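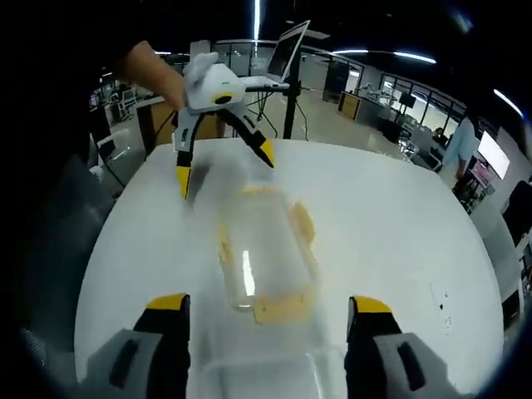

Imre Pap

Hello all,

Catching up on the list after a week away, and I was so pleased to find a thread on storage boxes! Quoting the part I'm answering:

> I've been given a stack of clear lidded boxes by a neighbour who used them for
> years for curries, squash soup and the like. They're sound, no cracks, but
> nearly all of them have gone orange in the corners and along the rim. I've put
> them through the dishwasher twice and the orange is still there. Is it a stain
> or is it dirt? And is there any point keeping them, or do I send them to the
> recycling and feel guilty? I'd like them for rice and dried beans.

Keep them! Please keep them. I love an old clear box, and orange corners are the most common thing in the world.

The one at the top has the same trouble, orangey-tan in patches along the edges and inside the corners, while the big flat sides are clear enough to catch the light. It's nearly always the same places, isn't it? A sponge is a fat round thing and a corner is not, so you wipe the middle beautifully four times over and go sailing straight past the bits that need it.

As to stain or dirt, it can be either, and often it's one sitting on top of the other. Tip the box on its side somewhere pale (a white table is perfect, a white plate will do) and look along the inside with the light coming across it. Then run a fingernail down the corner. If you feel an edge, or anything comes up under the nail, you've got residue and it will come off. If it's perfectly smooth and still orange, the colour has gone into the plastic, and you can fade it but you may never lose it. Glass won't take the colour in at all, so with glass it's always residue and always worth the elbow grease.

For residue, this is how I do it:

Warm water and a good squirt of washing-up liquid, filled right to the brim so the rim gets its soak too. Leave it an hour. Overnight if it's sauce that has been through the microwave.

Pour it out and go into the corners with an old toothbrush. Bicarbonate of soda mixed to a paste with a few drops of water, pressed in and left ten minutes, then brushed again.

Do the long edges with a wooden lolly stick wrapped in a bit of cloth. I was taught this by my aunt and I have never found anything better – it gets right down into the angle and doesn't scratch. No knives, no wire wool. Scratches hold colour and you'll be back where you started by the next bolognese.

Rinse, and stand it upside down on a rack with air underneath.

For colour that's gone in, wash it well first, then put the box on a sunny windowsill, open side to the light, and leave it for a few days. Tomato orange fades surprisingly well. I did a whole batch in August and most of them came up nicely, though the turmeric one is still a cheerful yellow and I've stopped minding. It's the lentil box now. At this time of year you'll wait a good deal longer, so I'd get on and use them and save the sunbathing for summer.

Don't forget the lids, by the way. If yours have a soft seal that lifts out, lift it out, because the channel underneath is a horror. And do put each lid down somewhere you'll see it. A clear lid on a white worktop just vanishes, I have leaned on more than one of mine.

For rice and beans, a smooth orange tint makes no difference at all. What matters is that the box is bone dry inside and doesn't smell. Put the lid on, leave it a day, open it and have a sniff. If it still says curry, crumple a sheet of plain paper into it, shut it up for another couple of days and try again.

Does anyone have a good way with seals that have gone tacky? I've two that feel slightly sticky however I wash them and I can't bear to throw them out when the boxes are so good. I'd also love to hear what people do about labels, as mine either fall off in a week or have to be chiselled.

So glad this came up, I could talk about boxes all evening.

All the best,
Imre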